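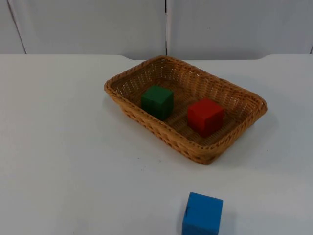 The third throw missed, and Máté Borbély cheered as if it had gone in.

"Two out of three!" he said. "Do you know how long it took me to get two out of three? I was nine. I was practically grown."

"You were not grown," said his granddaughter, who was seven, and who had already slid off her stool to see where the cube had stopped.

They were playing Braltard, which Máté's father had brought home from a season on the river barges, or had made up one wet April when the boats couldn't run. The story changed depending on which uncle was telling it. The rules never did. You needed a basket, a table, three cubes and somebody to shout at. You sat at the short end, you kept one elbow down, and you threw underhand. A cube in the basket was a Branden. A cube on the table was a Gustby, and a Gustby was worth more than a Branden if it was close enough to the basket that you could lay your thumb between them. A cube on the floor was nothing at all and you had to fetch it yourself.

"Thumb!" said Lili.

Máté came around the table. He had big thumbs, flat at the ends from years of pressing upholstery tacks, and in this family the oldest player's thumb was the one that counted. He bent down until his glasses slid to the tip of his nose. He took his time over it, because a thumb call was a wonderful thing and he had waited a whole year to make one.

"Hm," he said.

"Grandpa."

"I am looking!"

The door opened and let in a great gust of cold, and with it Spyros Stergiou from across the hall, still in his coat, carrying a covered dish in both hands.

"Don't put that on the table!" they both yelled.

Spyros stopped with the dish in midair. He had lived across the hall for long enough to know better. He backed up and stood against the door, holding his supper and grinning.

"What's the score?" he asked.

"Four hundred to me," said Máté. "She has thirty-three. But that's a thumb, there. If I give it, she goes past me."

"How does she go past you? You're at four hundred."

"A thumb on the last throw is a Gkikas," said Lili, very patiently. "It's everything the other person has, plus your own."

"Since when?"

"Since always," said Máté and Lili together.

Spyros thought that over. He loved this game and had never once understood it. He had played it every winter since he moved in and had a lifetime score of 1,479, which Lili kept in pencil on the inside of the cupboard door, under her grandfather's 2,903. Her own column was new. It had her name at the top in her best letters, and she had left lots of room underneath.

"Well?" said Spyros. "Is it or isn't it? This dish is hot."

Máté lowered his thumb to the table. Lili held her breath. She had her hands squeezed between her knees so that she wouldn't touch anything, since touching was a forfeit and she had lost a whole evening that way the week before.

He had been beaten at Braltard by his father, by both his sisters, and once, on her very first try, by the woman he married. He could remember every one of those throws - the little hop off the table, the silence, the face of whoever had done it. Oh, he had wanted this! He'd wanted it since she was big enough to hold a cube.

His thumb went down beside the basket and went down on the table between the basket and the cube, and he called it close enough.

"Gkikas!" he roared.

Lili screamed. Spyros whooped and nearly lost the dish, and somebody downstairs banged on a pipe. Then she was up on the stool with the pencil, her tongue between her teeth, working out on the cupboard door what thirty-three and four hundred made, while the two men stood behind her and told her to carry nothing, carry nothing, it's easier than you think.

"Again," she said, when she had written it down.

"Supper first," said Spyros.

"One more," said Máté, and he was already gathering up the cubes.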